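3. Building the cell in a shared shop

3.1 Where we worked and who did what

I should say up front that this part of the paper is written by me (Saron) and in the first person, because Sirkka and Esko both told me their versions would come out as a parts list. We built the two-arm cell at Lodholm, a members' workshop with a wood room, a metal room, and a long back bench that we got to keep as long as we swept it. Sirkka Vuorinen did the mounts and most of the drilling. Esko Lindqvist wrote the motion code. Eetu Rissanen handled power and cable routing, and Helmi Halonen ran the trials in Section 4 and kept the notebook I am working from now.

The job we picked was joining two lengths of ribbed hose, end to end, by pushing a tip on one into a cuff on the other. If you have ever put a shop vacuum back together you have done it a thousand times without a thought. Two arms find it surprisingly hard! The hose bends when you don't want it to, it twists, and it pulls on the gripper with its own weight. We liked it as a test because the parts are cheap and because everybody who walked past our bench had an opinion about how it should be done.

3.2 The bench

Our first bench was a door on two trestles and I am still fond of it, but it had to go. When one arm moved quickly the other one shook, and Esko spent most of a week chasing what he thought was a timing bug. We swapped it for a heavier frame Sirkka welded up, with a white top. The white was my idea. I wanted a plain background for the wrist cameras so that we could pull out the outline of a dark gripper or a gray hose with simple thresholding and skip the fancier stuff. It mostly paid off. Shadows were the trouble, and we ended up hanging a diffuser made from a shower curtain over the lights, which helped with the hard edges and left us with soft gray blobs instead. Sawdust drifting in from the wood room was the other thing. Helmi's notebook has a page that just says "wipe the table" four times.

The arms sit across from each other so that the grippers can meet over the middle. We measured the distance between the bases with a tape, then again with a borrowed laser, and the two disagreed enough that we threw both numbers out and calibrated by touching the fingertips to a pin. I would go straight to the pin next time.

3.3 Holding the hose

Most of our time went here. Our first plan was to hold each hose by its smooth cuff, which seemed like the sensible place, nice and stiff. The trouble is that the cuff is short, and once two fingers are on it there isn't much left to push with. The fingers also got in the way of the other arm. So we moved back and took hold of the ribbed part just behind the cuff, and that gave us the room we wanted but brought the bending problem back in. (Eetu called this "holding a noodle by the noodle," and the name stuck to that whole branch of the code.)

What we settled on was a grip as close behind the cuff as we could get, with enough squeeze to flatten the ribs a little. Ribbed fingertips did better than smooth ones in our hands. We tried a rubber sleeve from Diekmann over the pads too, and it held beautifully for one afternoon and then started creeping down the finger, so we took it off and didn't go back.

Squeeze force was set by feel. I know how that sounds in a paper. We started at the lowest setting on the slider and went up until a hose stayed put when Sirkka tugged it, and then added one more notch. The setting is 40 on our scale, which has no units and shouldn't be compared with anybody else's. We used that same value on both arms for every trial reported in Section 4.

3.4 Lining up the ends

With both hoses held, the two arms bring the ends to the same height over the table and stop with a gap between them. We call this the ready pose. From there only one arm moves and the other just holds still, and we had a long and rather loud discussion about which one that should be. Esko wanted both to move, since people do it that way. We tried it his way for a day. The small errors from each side added up and the tip kept riding over the lip of the cuff, so we went back to one mover.

The gap in the ready pose matters more than I expected. Too small, and the camera view is blocked by the fingers before we have a decent look at the open end. Too big, and the hose has time to sag or swing on the way in. We set it at 14 millimeters in the code, though the real gap moves around a bit from trial to trial depending on how the hose was picked up.

Cable routing deserves its own paragraph because it cost us two gripper connectors. A cable with too little slack gets yanked when the wrist rolls, and one with too much slack droops onto the table and ends up in the wrist view. Eetu's fix was to loop the cable back along the arm and tie it well behind the wrist with hook-and-loop tape. It looks homemade and it is. It has also been running without a fault since he did it.

3.5 Checks before a run

Before each set of trials Helmi opened both grippers all the way and looked at the wrist views for dust, stray hose trimmings, and anything left lying on the table. Then she closed them on nothing, opened them again, and wrote down whether the pads met evenly. If they didn't, we stopped and sorted it out on the spot. We ran 102 trials with this routine in place. Earlier attempts, from before we had it, are not counted anywhere in the results, partly because our notes on them are a mess. Figure 2 has an open gripper as the wrist camera sees it, along with the two hose ends facing each other.

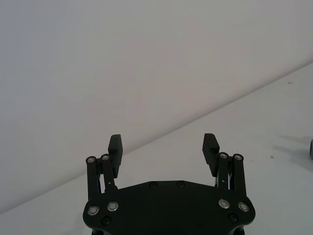
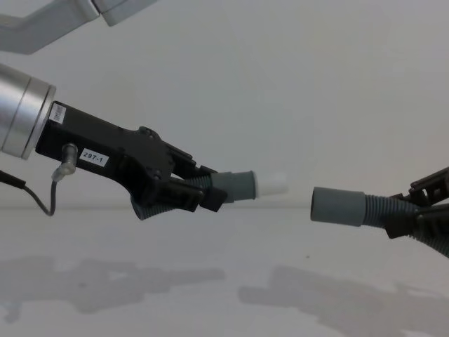
Figure 2. Work at the bench. First: wrist view of a gripper with the fingers open and nothing between the pads. Second: the two hose ends lined up with a gap between them, white tip on the left, open gray cuff on the right.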